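Hanger tips from a laundry floor that now shares the work

I run the finishing end of a garment service at Clovholm, and I've been told more than once that arms would take hangers off our hands. I have my doubts. Shirts on hangers are still most of what we talk about at break.

Yellow shiny top, brown hanger:

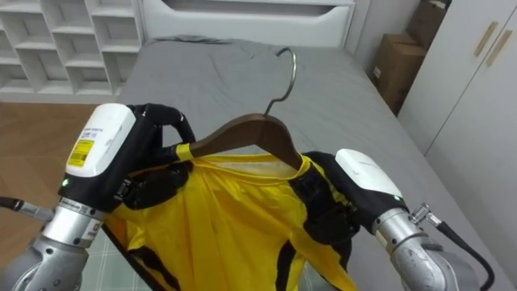
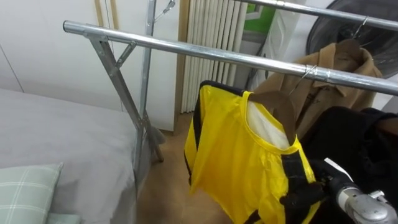
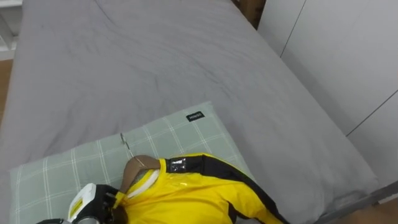 Slippery synthetics slide off smooth hangers, whoever or whatever does the hanging. Wrap a strip of tape or a wide rubber band near each end of the bar. Go in from the hem if the neck is tight, and never drag a collar over the hook. A stretched neckline comes back to us as a complaint, and the complaint still goes to a person.

Do up the top button on anything that has one. For coats, use a hanger as wide as the shoulders and leave a hand's width between pieces on the rail. Crowded rails put back every crease you just took out.

The sales people from Hondell promised us 3,000 pieces a week with no extra staff. Maybe so, on a good week with nothing but plain shirts. What they left off the sheet was the sorting. Somebody has to turn sleeves the right way out, empty pockets and pull the odd ones, and those jobs landed on the same 9 people. We had 111 pieces set aside for rework in December, and I'd like to see that number in a brochure.

Mi-kyung Moon, our best presser, now spends half her shift minding a queue. She doesn't mind the rest for her shoulders – I'll give them that – but her pay grade hasn't moved and her title has changed twice. If your shop is about to go the same way, get the new duties in writing before the first delivery.

Keep a paper log by the rail as well. Write down the fabric, the hanger and what went wrong. Ours has been more use than the dashboard, which says "complete" for a shirt lying on the floor.

For tape marks left on wooden hangers, rub with a little cooking oil, wait 2 minutes and wipe with a soapy cloth. Let the wood dry overnight before it goes near anything pale.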